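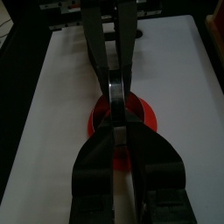 Rongrong Peng did not believe in the lid. She had been told about it over the phone by her aunt, who believed in most things, and she had driven out to Lakcombe on a Friday with the heater stuck on high to hear the rest of it in person. Her aunt's kitchen had the same white table it had always had, and on the table was a round red thing with a curved rim, bright as nail polish, and that was it. That was what she had taken half a day off for.

"It's a lid," Rongrong said.

"You don't know that," said her aunt.

"What is it, then?"

Yufang Li pulled out a chair and lowered herself onto it. She was still wearing her coat. The house was kept cold to save money, and Rongrong, coming in sweating from the car, had started to shiver before she got her shoes off.

"Your uncle brought it home from Zukwood," Yufang said. "The last week before they closed. He put it in the drawer with the batteries and he said, leave that where it is. So I left it. Nine years I left it. Then on Sunday I needed a battery."

"And?"

"And I took it out, and the phone rang, and it was Tuncay Bayram."

Rongrong waited for more. The refrigerator shuddered and went quiet.

"Who I thought was dead," her aunt added.

"Did he say he was dead?"

"Don't be smart."

Tuncay Bayram had worked the bench beside her uncle's for most of two decades. He had moved to the coast when the plant shut and nobody had heard from him, and in Lakcombe, if you didn't hear from a man, you gave it a couple of winters and then spoke of him in the past tense. Rongrong remembered him as a large person who fell asleep at barbecues. It did not seem strange to her that a large sleepy person should one day pick up a telephone. People got old and went through their address books.

"What did he want?"

"To say hello. To ask about the piece."

"He asked about it? He said, how's the red lid?"

Her aunt considered this. She was a truthful woman in small matters, and Rongrong could see her going back over the call to check it.

"He asked did I still have Xiao's things," she said at last.

"That's different."

"It's in Xiao's things."

"So are his socks."

Yufang made tea. She did it the way she did everything when she was losing, slowly and with a lot of cupboard doors. Rongrong looked at the red piece and kept her hands in her sleeves. She wasn't afraid of it. She only noticed that she hadn't touched it, and having noticed, she found it a bit harder to touch, and that annoyed her enough that she reached over and gave it a push with one finger. It slid a short way across the table and stopped.

"There," she said. "Should I wait for the phone?"

"You have to pick it up. Off the table, all the way. I tried it different ways."

"You tried it different ways."

"I had all week," said her aunt.

She had, it came out, kept a record. It was on the back of an envelope from the electric company, in pencil. On Monday she had picked the piece up before breakfast and Qianru Tang had come to the door with the casserole dish she'd borrowed at New Year. On Tuesday, nothing in the morning, but in the afternoon a letter from Vodis about the pension. On Wednesday she had left it alone as a test and no one had come, called, or written. On Thursday she picked it up and got a wrong number.

"A wrong number counts?"

"He was very pleasant. We talked about his knees."

Rongrong read the envelope twice. She worked in claims. She had spent eleven years reading accounts like this one, written by people who had seen the other car come out of nowhere, and she knew what they looked like when they were lies and what they looked like when they were not. This was not a lie. It was just a week in the life of a woman with a mailbox and a front door.

"Auntie, Qianru comes over every Monday."

"Not with the dish."

"The letter from Vodis goes to everybody. My father used to get it. It comes every fall."

"It had a number on it," said Yufang. "Look what number."

She had it ready, under the fruit bowl. The letter said that after a review of the closed plan, an adjustment was due to the surviving spouse of the member in the amount of $1,224. Rongrong read the small print, then went back and read the large print. It looked real. It had the tired, badly spaced look of real letters.

"That's nice," she said carefully. "That's good. Is there something about the number?"

"His clock number. At the plant. One two two four. He wore it on his shirt."

Rongrong had seen the shirt. She could picture the pocket, the loop of keys, the pen. She could not for the life of her picture the number, and she suspected that if she drove home and thought about it for a week she'd begin to.

"Do you have the shirt?"

"I gave the shirts away."

"Any pay stub? A badge?"

"You think I'd make it up?"

"I think you might remember it, now that you've read the letter."

Her aunt drank her tea. Outside a truck went by, gearing down for the hill, and the spoons in the drainer ticked against each other.

"Yichen Guo was here last night," Yufang said. "Your friend, the one who fixes furnaces. He didn't charge me. He held it, he turned it over, he said it was off a jar or off a machine, he couldn't say. He said throw it out or keep it, it's all the same to him. And I thought, well, he's young. But I want to ask you something and you can be as smart as you like."

"Go ahead."

"If it's only a lid, why did he tell me to leave it?"

Rongrong had several answers. Because it fit something he meant to fix. Because he had taken it from work and felt bad. Because he was a man who did not like his drawers gone through, and had once stopped speaking to her for a month over a tape measure. Any of these would do, and none of them needed Tuncay Bayram to rise up from the coast. She got as far as opening her mouth.

"He never told me to leave anything," her aunt said. "Forty years. The money, the car, the garden, I did what I wanted. Just this."

"So ask Tuncay. You have his number now."

"I asked him."

"What did he say?"

"He said, what red thing?"

This was, to Rongrong's mind, the end of the matter, and she felt sorry to have reached it so fast. She rinsed the cups. She checked the battery drawer, which held a great many batteries, most of them surely flat, and no jar or machine or anything else that was missing a round red part. She tried the heat and was told to leave the heat. It was getting dark by then and she had a long drive back in a car she could not cool down.

Her aunt had gone to look for a bag to put some pears in. Rongrong stood by the table with her coat on and her keys in her mouth. It would take a second. She'd prove nothing by it either way, and she knew that, and she picked the thing up and held it against her palm. It weighed very little. She counted to ten, for fairness, and set it down where it had been.

The phone stayed quiet. No one came up the walk.

"Did you say something?" Yufang called from the hall.

"No."

"I thought I heard you."

"It wasn't me," said Rongrong, and went to help with the pears.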